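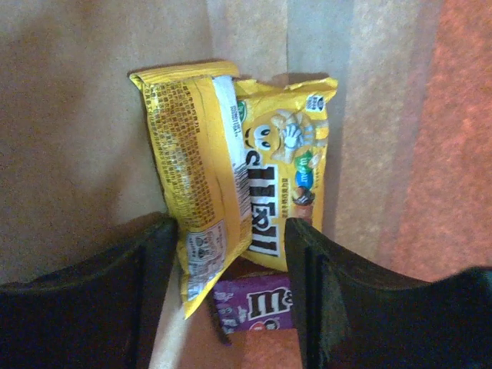
Syahrul Rahman pide que las bolsas de caramelos dejen de acabar en el contenedor de resto cuando todavía se pueden clasificar. Su petición, recibida en la oficina de Skitell junto a otras parecidas, está en el origen de la recogida de envoltorios de golosinas que la empresa pone en marcha en marzo.

15 de febrero de 2019. Skitell abrirá puntos de entrega de envases flexibles de dulces, chocolatinas y frutos secos en dos locales de la ciudad: la tienda Nurnano y el centro vecinal Yao. El servicio es gratuito y no exige inscripción previa.

Se admiten bolsas de cualquier marca y tamaño, también las de productos importados con el etiquetado en otro idioma, como las de M&M's con texto en chino. Pueden estar arrugadas. Deben llegar vacías, sin restos de chocolate ni cacahuete, y no hace falta retirar las etiquetas adhesivas. No se aceptan latas, cajas de cartón ni tarrinas de plástico rígido, que tienen su propio contenedor en la vía pública.

El material se separará a mano en tres grupos: bolsas medianas y grandes, envoltorios individuales y piezas con papel adherido. La clasificación se hará en la nave de Brasto, donde los envases se prensarán antes de su envío a la planta de tratamiento.

Durante la prueba realizada en la tienda Nurnano se recogieron 3250 envoltorios. La mayor parte eran bolsas de caramelos y de cacahuetes recubiertos de chocolate. Los errores más frecuentes fueron las bolsas con producto dentro y los envases metidos unos en otros, que obligan a abrirlos de uno en uno. Skitell pide por ello que se entreguen sueltos.

Los puntos funcionarán en el horario habitual de cada local. Los colegios y comercios que quieran entregar cantidades mayores deberán avisar con dos días de antelación en el mostrador de Nurnano, donde también se facilitarán sacos para el transporte.

La relación completa de envases admitidos estará expuesta en ambos locales.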